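Drostmont Hall refit, progress note to the Grirnard fund
For the period to end of July

Sorry this is short, we are flat out before the hall reopens. Main points first, detail after.

Seating. The order from Pintér came in two lots. First lot all here, second lot short by 8, they say next truck. White plastic, legs come separate and go into the underside of the seat. We went for these over the folding steel ones because they can be hosed down and one person can carry them. Total spend on seating so far is within the line you approved, no change asked for.

Assembly. Slower than I put in the plan. I had allowed one afternoon, silly in hindsight. Each leg has to go home square into its corner or the chair rocks, and you don't find out until it's the right way up on the tiles. We now do them upside down on a table with black plastic over it, keeps the seats from getting scuffed. Reject pile is small. Two with cracked collars, going back to Pintér at thier cost.

Feet. The floor in the main room is staying as is (you asked). Rubber caps for the legs are quoted by Falov, 300 in a bag, which covers every chair with spares for a few years. Not ordered yet. Would like your ok by email, it comes out of contingency, no new money.

Storage. The side room is measured up. Stacks of 16 will fit under the window but I don't want them that high with kids in the building, so lower stacks and a second row. Shelving stays where it is for now. Needs a proper sort out, on the list.

Other work. Kitchen hatch painted, one coat, needs another. Door closer on the east side replaced. Noticeboard not started. The heater quote came in at $274 for the service only, parts extra, and I am getting a second price before we commit.

Assembly area and chair work: 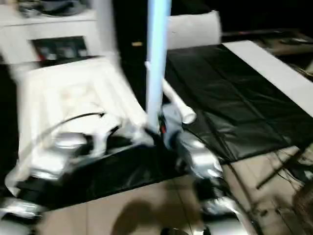
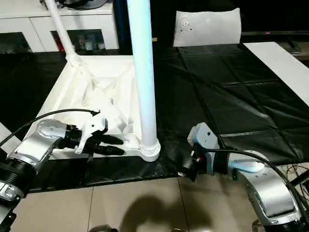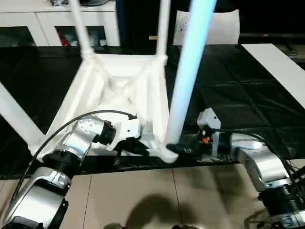
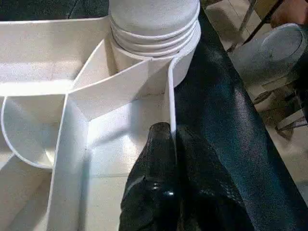 Risks. Only real one is the late delivery. If the missing chairs don't turn up we can open without them, the first few bookings are small groups and we still have the old benches out the back. I have asked Pintér for a firm date in writing and will forward it when it comes.

Second risk is me running out of table space, as the playgroup wants the trestles back. Working on that. May have to finish the last lot on the floor with a sheet down.

Next period: finish the legs, check every chair for rocking, order caps once you say yes, second coat on the hatch, get the noticeboard up. Then a walk through with you or whoever you want to send, mornings are best, any time after 9 am.

Receipts are in the usual folder. The Pintér invoice is in there twice, please ignore the second copy, I scaned it again by mistake. Still owe you the insurance certificate, will send with the next one.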